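Sim Run Checklist, Kitchen Counter Tasks, with comments
Project Munro, two-arm policy
Filled in by Rhona Shearer, April 26, 2020

Hi all! Same list as last time, with my notes after each line. Beathag MacRitchie gets the second look before we launch the full 300 episodes.

1. Scene loads with no objects sunk into the counter. OK. I nudged the basket and it stayed put, hooray.

2. Joint limits on and matching the Camitz config. OK, but somebody left an old copy in the shared folder (please delete it, I nearly loaded it myself).

3. Grip force cap set to 30. Changed. It was at 34, left over from the Pokard tests, and that makes the fingers clip into soft-looking stuff.

4. Hands tracked separately in the log. OK. I like checking this one on the apple task, where the two hands are doing completely different jobs.

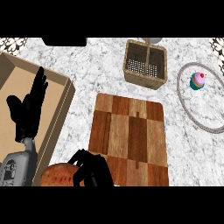
Apple task: right hand on the apple, left hand open over the box.

5. Contact flags agree with what you see on screen. Mostly! I stepped through 4 episodes by hand, and in one of them the flag came on late. Not a blocker for me, but Beathag, tell me if you disagree.

6. Collision stop works for arm against box wall. NOT DONE. I ran out of time and I don't want to tick it on a guess.

7. Random seeds written to file. OK.

8. Results kept apart from the August baseline. OK, they go in the Stesville folder now.

Status: hold until line 6 is checked. I'll rerun it first thing tomorrow and initial it here.

R.S.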